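Can a robot arm tidy up the toys yet?
Project report, Hui-mei Leung and Brunello Ruggiero

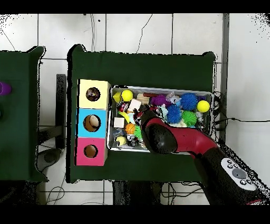 Figure 1. The arm over the toy tray, with the three sorting boxes to its left.

Tidying is a chore everyone hates, so we were thrilled to get it as our topic! The job is simple to say: take a toy from the tray and drop it in the right box. We ran 227 tries in February. Tennis balls went well from the first day — the gripper closes on them nicely. Spiky balls were harder, and small blocks lying against the rim beat us 14 times in a row. A toddler is still quicker. We would trust it with balls today, but a whole playroom needs better grasping, and Kam-wah Mok has already lent us softer finger pads for part 2.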